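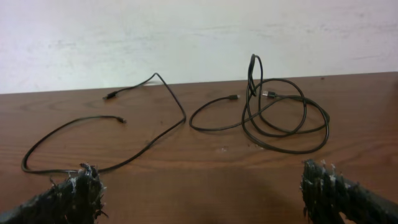

How do I hang a long stitched textile piece without it sagging in the middle?
Asked by Bernadette Fleury

Hello everyone! I've been accepted into a group show at the old pump house in Felham this September, which is my first time showing anything bigger than a pillow cover, and I'm thrilled and a bit panicky. The piece is 16 feet long and not quite 3 feet high, linen with 860 little wool felt feathers sewn on by hand (yes, I kept a tally, it got me through the winter). When I pinned it up at home it drooped between the pins and the top edge went wavy. The walls there are brick and we're allowed to drill only into the mortar. What do people use for something this wide? I'd rather not glue anything to the linen.

3 answers

Müzeyyen Güler
What a lovely thing to be worrying about, congratulations! I'd sew a sleeve along the back, the way quilters do, and run a flat wooden batten through it. Make the sleeve from plain washed cotton and leave a little slack in it, so the batten doesn't push a ridge through to the front. For your width I would split the sleeve into four sections with small gaps, and put a hanger at each gap as well as at the two ends. Catch only the linen when you stitch, and go back and forth twice – one row of stitching will start to pull under that much wool. Seal the wood before it goes in, too. I skipped that once at a show in Bisthorpe and had a faint brown line on the cloth by the time I took it down.

Hamish Pomare
velcro. staple one side to a board, sew the other side to the fabric. done

Keegan Ormsby
Müzeyyen's way is what I'd do, but check how long a batten you can get through the door and up the stairs! Mine had to be cut in two and joined with a metal plate on site, and I was very glad I'd brought a drill. Hamish's hook and loop does work nicely too, and you can peel and nudge it until the edge sits straight, though sew the soft half to a strip of cotton webbing first and then the webbing to your linen. Do a trial hang on a Tuesday or some other quiet day if they'll let you in, and leave it up overnight. Wool relaxes a bit.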